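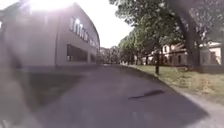 De: Obsa Jemal
Para: lista Lorora
Fecha: 28/10/2009
Asunto: Re: dormir mal desde que empecé el turno nuevo

Hola a todos, y hola sobre todo a ti, Dinesh, que me has tenido toda la semana dándole vueltas a tu mensaje (ya ves que contesto tarde, tenía a los dos niños en casa con fiebre y el ordenador lo he tocado lo justo).

Dinesh Poduval escribió:

> Buenas. Llevo en la lista un par de meses leyendo sin decir nada y me animo por fin. En septiembre me cambiaron al turno de tarde, que termina a medianoche, y desde entonces duermo fatal. Llego a casa a la una, ceno algo, me tumbo y me quedo mirando el techo hasta las tres o las cuatro. A las ocho ya hay ruido en la escalera y se acabó. Los días libres intento recuperar y duermo hasta mediodía, pero me levanto peor que los otros.
>
> Mi cuñado me dice que me tome unas pastillas de hierbas que venden en el herbolario. Mi mujer dice que lo que tengo que hacer es dejar el café (tomo cuatro o cinco, el último a las nueve de la noche, en el descanso). Yo ya no sé. Estoy de un humor que no me aguanto ni yo, y el otro día contesté mal a mi hija por una tontería y me quedé hecho polvo.
>
> Lo que pregunto es si alguien ha pasado por esto y qué le funcionó. Y si merece la pena ir al médico o me va a decir que es normal y que me aguante.
>
> Gracias y perdón por el rollo.
>
> Dinesh

Empiezo por lo último: ve al médico. De verdad. Yo estuve casi un año sin ir por esa misma idea, la de que me iban a mandar a casa con una palmadita, y la doctora que me tocó en Ustthorpe me tuvo media hora sentada preguntándome cosas que a mí ni se me habían ocurrido. Que si roncaba, que si me despertaba con la boca seca, que si notaba las piernas inquietas en la cama, que si había cambiado de peso, que si tomaba algo para la alergia (¡pues sí!, y no se me había pasado por la cabeza que tuviera nada que ver). Me pidió una analítica y salió el hierro bajo. No te digo que lo tuyo sea eso, ojo, que cada uno es cada uno, pero yo habría seguido culpando al turno toda la vida.

Lo que sí hice antes de ir, porque me lo aconsejó Blažena en esta misma lista, fue apuntar dos semanas de sueño en una libreta. A qué hora me acostaba, a qué hora calculaba que me había dormido, cuántas veces me despertaba, qué había cenado y cómo me encontraba al día siguiente. Me daba una pereza horrible y hubo noches que lo rellené de memoria en el autobús, pero cuando se la puse delante a la doctora la leyó entera. Si sólo llegas diciendo «duermo mal» tienen poco de donde tirar.

Sobre el café... tu mujer tiene razón, lo siento. El de las nueve de la noche es un disparate si quieres dormirte a las dos. Yo era igual o peor, porque además le echaba el de sobre encima del de máquina. No lo dejé del todo, que soy incapaz, lo que hice fue adelantarlo: el último, nada más empezar el turno. Los tres o cuatro primeros días me dolía la cabeza de una forma espantosa y estuve a punto de mandarlo todo a paseo. Luego se pasó. Si vas a bajar de cinco a dos, hazlo poco a poco, quita uno cada varios días y no esperes a hacerlo en la semana de más jaleo como hice yo.

Y mira también el té y los refrescos de cola, que Pankaj Sachdeva contó por aquí hace tiempo que había dejado el café con muchísimo esfuerzo y se estaba bebiendo litro y medio de té negro por la tarde, tan contento.

De las pastillas de hierbas no te voy a decir ni que sí ni que no. Yo probé unas y no noté nada, mi hermana las toma y dice que le van de maravilla. Lo único, que si tomas cualquier otra medicación preguntes antes en la farmacia, porque algunas hierbas se llevan mal con pastillas de lo más corriente. Y no mezcles con una copa «para ayudar». Con el vino te duermes antes, sí, pero a las cuatro estás con los ojos como platos. Esto lo tengo comprobadísimo, por desgracia.

Ahora, lo que más me cambió a mí la vida, por orden de lo que me acuerdo:

- **La hora de levantarme.** La fijé a las nueve y media todos los días, libres incluidos. Me costó lágrimas. Lo de dormir hasta mediodía para recuperar, que tú cuentas, yo lo hacía y era como cambiar de país cada semana.
- **La luz.** Puse una persiana de las que cierran bien y, encima, una cortina gruesa que me cosió mi madre. Con las farolas de mi calle no había manera.
- **La cena.** Ceno fuerte en el descanso y al llegar a casa tomo un yogur o una tostada. Acostarme con un plato de lentejas era una tortura.
- **La ducha.** Templadita, al llegar. No sé si tiene base científica o es que me quito de encima el olor del trabajo, a mí me sirve.
- **Tapones.** Los de espuma me molestaban y los de cera me van bien. Prueba varios, que son baratos.

También está la cosa de quedarse mirando el techo. A mí me dijeron que si al cabo de un rato largo (sin mirar el reloj, que es lo peor, yo lo tengo ahora de espaldas) sigo despierta, que me levante y me vaya a otra habitación a hacer algo aburrido con poca luz. Doblar calcetines, por ejemplo. Y volver cuando me entre el sueño de verdad. La primera semana doblé todos los calcetines de la familia y creo que alguno de los vecinos. Pero con el tiempo la cama dejó de ser el sitio donde me ponía nerviosa, no sé explicarlo mejor.

Lo que no me sirvió de nada, por si te ahorra dinero: un cojín de semillas que se calienta en el microondas (me sudaba el cuello), un disco de olas del mar (me daban ganas de ir al baño) y contar hacia atrás desde 1.000 de siete en siete, que me recomendó un compañero. Me pongo a calcular y me despejo. Till Weidemann dijo en su día que a él le funciona divinamente, así que allá cada cual, que Till es contable.

Sobre el mal humor, te entiendo tanto que se me ha hecho un nudo leyéndote. Yo lloré una tarde porque se me cayó un bote de tomate. Un bote de tomate, Dinesh. Y con los niños he tenido días de los que no me siento nada orgullosa. Me ayudó mucho decírselo a ellos a las claras, en un momento tranquilo: mamá está durmiendo poco, a veces va a estar gruñona y no es por vosotros. El pequeño me pregunta ahora por las mañanas si he dormido bien y según lo que le conteste me pide las cosas con más o menos cuidado, el muy listo. No sé qué edad tiene tu hija, pero seguro que ya ha notado que algo pasa. Y si ves que la tristeza o la mala leche siguen ahí aunque duermas mejor, o que se te van las ganas de todo, cuéntaselo también al médico, que no se quede en la parte del sueño.

Otra cosa que quería comentarte, lo de coger el coche. No dices si conduces para volver. Yo volvía conduciendo y una noche llegué a casa sin recordar el último tramo. Me asusté tanto que estuve varias semanas yendo en autobús nocturno aunque tardara el doble. Si alguna noche te notas así, para y duerme un cuarto de hora, o que te traiga alguien. Y díselo al médico también, por favor.

En cuanto al trabajo, igual puedes preguntar si os hacen revisión. En Fuvis, que es donde estoy yo, tenemos derecho a pedir una cita con el servicio médico por cambio de turno y no lo sabía casi ninguno de mi sección. Lo encontré en un papel del tablón, debajo del menú. A mí me sirvió para que dejaran de ponerme tarde y mañana seguidas, que era lo que me mataba: salir a las doce y entrar a las siete. Lo pedí por escrito y tardaron, pero lo arreglaron.

Ah, y lo de caminar. Salgo una media hora después de desayunar, llueva o no, sin música ni nada. No voy deprisa. Al principio lo hacía por obligación y ahora el día que no salgo lo echo en falta. La luz de la mañana (bueno, de mi mañana, que son las diez y pico) dicen que ayuda a poner el reloj en hora. En diciembre se hace más cuesta arriba y el año pasado lo dejé justo entonces y lo pagué, así que este año me he comprado unas botas decentes para quedarme sin excusas.

Si te apetece, te escaneo la hoja que usé para apuntar el sueño, que es una tabla muy tonta, con seis columnas y hecha con regla. Blažena Šindelář tiene otra más completa, con casillas para las siestas y todo, y creo que la colgó en los archivos de la lista. Blažena, si lees esto, ¿le dices dónde está? Yo he buscado y me pierdo con las carpetas.

También recomendé una vez aquí un librito de una tal Uniyal sobre turnos y descanso. Lo presté y no ha vuelto, y no recuerdo el título exacto. Tiene 175 páginas y se lee en dos tardes. El capítulo de las siestas es el mejor: cortas y nunca pasada la media tarde, en resumen, aunque en tu caso, entrando por la tarde, supongo que sería antes de comer. Si alguien se acuerda del título que lo ponga, que yo me quedo con la portada verde y poco más.

Y no pidas perdón por el rollo, que mira el que te he soltado yo. Cuéntanos qué te dice el médico, y si cambias lo del café avisa el primer día de dolor de cabeza y te acompañamos en el sentimiento.

Un abrazo grande,

Obsa

P. D. Pankaj, sigo esperando la receta de la crema de calabaza que prometiste para las cenas ligeras. No me he olvidado.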